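The Long Way to the Mailbox

1. Saturday

Despina Căpraru had a letter to mail, and she had put it off for 19 days. It was to her brother. It said that she would sell him her half of the house on Bassi Street, the one their mother had left them, and that she did not want to argue about the price anymore.

She wrote it at the kitchen table with the pen from the Grillon hardware store. It took up one side of a sheet of paper. Then it sat under the fruit bowl while she went to work and came home and went to work again.

On Saturday she got up early, drank her coffee standing, and put the letter in her coat pocket. It was March and the coat was still needed. She locked the door and tried the handle.

There was a mailbox at the end of her own block, but the door on it stuck, and she had once lost a gas bill in it for a month. The good mailbox was over by the Villance Apartments. You could drive there or you could walk, and if you walked, you went along the big lawn.

Her mother used to walk that way every day with the dog. She said the sidewalk was the only straight thing in the whole town. When Despina was ten she had been told to keep off the grass there, and she still kept off it.

She went at an even pace with one hand in her pocket on the envelope. She thought about the sentence in the second paragraph. She had written "I don't hold it against you." She wasn't sure it was true, but she had wanted it in there.

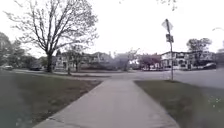
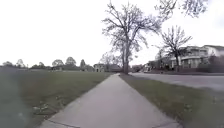
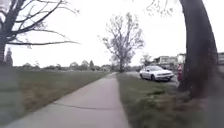 2. The mailbox

A man was unloading a dishwasher from a van in front of the apartments. The van had Gridano Appliance on the side. He asked her if she lived in the building and could hold the door, and she said she didn't live there but she could hold the door.

She stood with her back against it while he brought the dishwasher up the ramp on a dolly. It took him two tries. He thanked her and asked whether she was having a good day.

"I'm selling a house," she said.

"Good for you," he said. "Big one?"

"Half of one."

He thought about that, then nodded and went to look for the elevator.

The mailbox was by the bike rack. She took out the letter. One corner had bent in her pocket and she flattened it against her leg. She checked the stamp and the zip code. Her brother had moved 200 miles away the year he got married, and she had addressed so many birthday cards to him that she didn't need to look the number up.

She pulled the door open, put the letter in, and let the door close. Then she opened it again to see that it had gone down.

3. Home

She walked back the same way. The bare trees were all ones her mother had known by name, and Despina knew only the maple for sure. The dog used to stop at every one of them. It had been a small dog, brown, bad with strangers, and it had slept on her brother's bed until he left.

Halfway along she thought of something she should have put in the letter. The kitchen window on Bassi Street had to be lifted a little before you turned the latch, or the latch would snap. He might not remember. He had never been the one to open it.

At home she hung up her coat, sat down, and took another sheet of paper. She wrote the date and his name. She wrote about the window. After that she kept going for a while, about the dog and the dishwasher man, and when she reached the bottom of the page she turned it over.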